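Trivel cable handling project
Progress report to Prusholm, second period
Prepared by Manolis Stamatopoulos, Sernham workshop
27 May 2021

1. Where the work stands

The main item in this report is the fault in February and what we have done about it. The work on picking up a network lead and passing it from one arm to the other has gone on alongside, but at a slower pace than the plan allowed for. We lost 39 working hours to the fault itself and to the checks that followed. The rest of the delay comes from waiting for parts.

Under the plan, the second period was to end with the pair of arms passing a lead by its plug, with either side able to give or receive. We have 379 logged passes. The logs for the later ones are more useful than the early ones, as we only began saving the motor current for each joint after the fault.
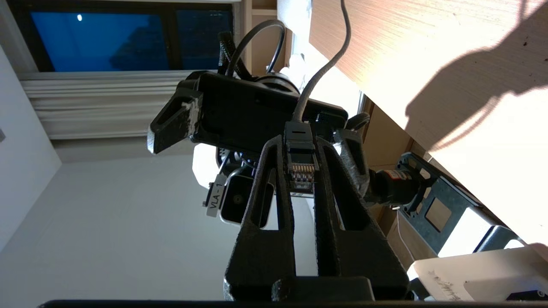 The plug is a hard thing to hold well. It is small, the clip on it bends, and the lead pulls on it from behind as soon as the arm turns. If the fingers close too far back they take hold of the lead instead and the plug swings. If they close too far forward there is nothing left for the other side to grip. Most of our failed passes are of the first kind.

2. What went wrong

During a routine run in February the receiving arm closed on the plug and the giving arm did not let go. Both arms then carried on with the next move. The lead went tight, the plug was pulled out sideways and the wrist of the giving arm was turned past its soft limit. The overload stop should have cut in at this point. It did so on the receiving side only. The giving arm kept pushing until Wendelin Camenzind pressed the stop button.

Nobody was hurt. Wendelin was standing at the button, outside the reach of both arms, as the work rules ask. The damage was as follows:

One wrist gear stripped, replaced from stock.
One finger bent, replaced.
2 network leads scrapped.
One camera cable pulled from its socket, refitted and tested.

The wrist was out of use until the gear had been changed and the joint set up again. We reported the matter to Raptis, who supplied the joint controllers, on the same day.

3. Cause

There were two separate faults and it took us some time to see this.

The first was in our own program. The "open" command to the giving gripper was sent once and was not checked. If the message was lost, the program went on as though the fingers had opened. We found the lost message in the log. Looking back through older logs we found one more case, which had done no harm as the plug had slipped free by itself.

The second was in the settings. The overload limit on the giving arm had been raised during setting up, when the arm was stopping too readily under its own weight, and it was never put back. The change was not written down. I was responsible for the settings at that time and should have caught it.

We also looked at whether the cables that run along the arms had played any part. We moved both arms through their full travel by hand with the power off and found no place where a cable caught. We have since added this to the checks made before a run.

4. What has been changed

The program now waits for the finger position to be read back before either arm may move away. If the reading does not come, both arms hold still and the operator is told.

Both arms now have the same overload limit, and a stop on one side stops the other. Limits are kept in one file, and any change needs two names against it.

Speed during the pass has been halved. This will stay in force until Prusholm has agreed the new safety note, which was sent to you separately.

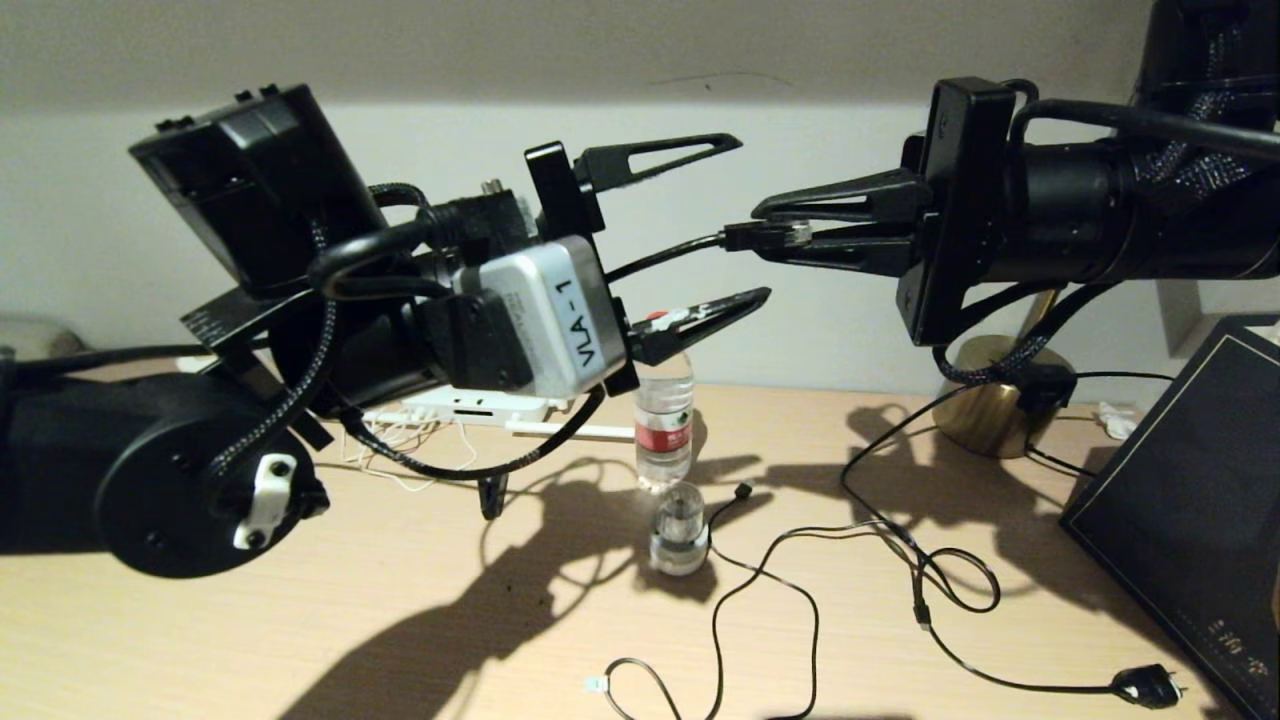 We tested the new stop by holding back the "open" message on purpose, first with no lead and then with a lead in the fingers. Both arms held still each time. We repeated the test with the giver and receiver swapped and the result was the same. The linked stop was tested by pressing against each forearm in turn with a padded rod, at the reduced speed.

5. Still open

Raptis has not yet told us why the message was lost. They have the logs and one of the old controllers. We can work safely without the answer, but I would like to have it before the speed goes back up.

The replacement wrist gear is the last one we hold. Two more are on order and will come out of the spares budget, so no extra money is asked for.

The new finger pads have been drawn but not made. They should help with the plug turning in the grip. Wendelin will fit them when they come and repeat the pass tests with the old pads as a comparison.

We ask for the end of the second period to be moved back by four weeks. The third period can keep its present end date if the pads arrive in time. I will write again when Raptis has replied.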